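Nillent to Open Shared Workspace in Former Brannigan Building

Etbridge site will offer month-to-month rental for small businesses starting in July 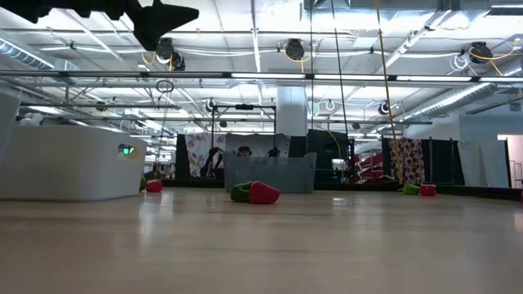 The light wood floor and white counter in the large indoor workspace.

ETBRIDGE — Nillent, which rents work and meeting space to small businesses, will open its second location in July in the former Brannigan furniture showroom on Sokgate Road. The building has been vacant since the showroom moved out of town.

The new location will have 16 private offices, a shared main room, two meeting rooms and a small kitchen. Members can rent by the month, with no long-term lease. Mail service, internet and use of the meeting rooms are included in the monthly rate. Parking is in the lot behind the building, which has 80 spaces shared with the pharmacy next door.

"We had a waiting list at our first location for most of last year, and a lot of the people on it lived in Etbridge," said Esperanza Blackwood, founder of Nillent. "They were driving past this building every morning to get to us."

Nillent signed a ten-year lease on the property and will use the ground floor first. Plans for the upper floor, which was used by Brannigan for storage, have not been settled. The company has asked the town for permission to add a second entrance on the Sokgate Road side, and expects a decision before the end of the summer. The opening does not depend on it.

The main room will be available to members during the day and can be booked by outside groups after 6 p.m. Nonprofit groups based in Etbridge will pay half the regular evening rate. Bookings for the evening hours will be handled through the front desk — there is no online system for them yet.

Kam-wah Lam, who will manage the Etbridge location, previously ran the front office at Nillent's first site. Lam will begin giving tours to prospective members ahead of the opening and is hiring for two part-time front desk positions.

"Most of the calls so far have been from bookkeepers, designers and people who do home repair and need somewhere to meet a customer," Lam said. "Quite a few want a desk two mornings a week and nothing more, so we have a rate for that."

Nillent has served more than 400 members since it opened. Current members will be able to use both locations at no added cost through the end of the year.

Regular hours at the Etbridge location will be 7 a.m. to 8 p.m. on weekdays. Members with private offices will have access at any hour.

To schedule a tour or ask about rates, contact Kam-wah Lam at the Nillent front desk.

About Nillent
Nillent provides offices, shared desks and meeting rooms on monthly terms to small businesses and self-employed people.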